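16 June 2018

**Two-arm cell at Vastau back up after cable swap**

The Skukgate cell is running again. Both arms on, cups and green ball back on the denim for the check runs.
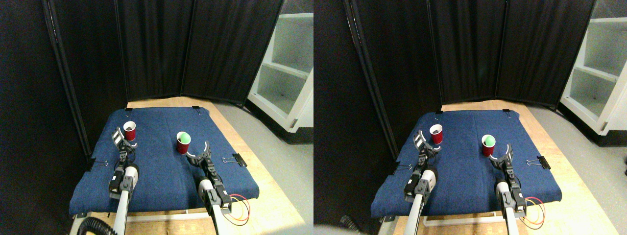

## What got done

Right arm lost its wrist signal at 1688 cycles, so the crew pulled the cable and fitted a new one from Quan. Red and orange wires are still hanging in loops near the base - to be tied up once the check runs are finished. Left arm only got a wipe down and fresh grease.

Cover re-clipped too. It had been creeping toward the front and throwing off the pick hieght.

## Next

Another 1000 cycles at half speed, then full. Curved fingers stay on the right arm for now, flat ones on the left. Unora is sending two spare wrist cables, due in October. Untill then go easy on the right side.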